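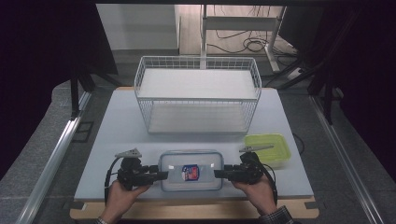 December, early evening

Walked the new creek trail at Vandville with Tài Lại before supper, and oh, I'm so glad we went! The town has set 20 acres aside as a nature preserve (it was nearly a parking lot, if you remember the fuss) and planted 749 young oaks and willows along the bank. Tài says they'd like 2,000 in the end, which seems like an awful lot of digging, but I told him I'd bring my shovel. We saw a heron by the footbridge — just standing there, not minding us one bit — and my boots are still muddy. I must ask at the Clovby nursery about milkweed for our own yard.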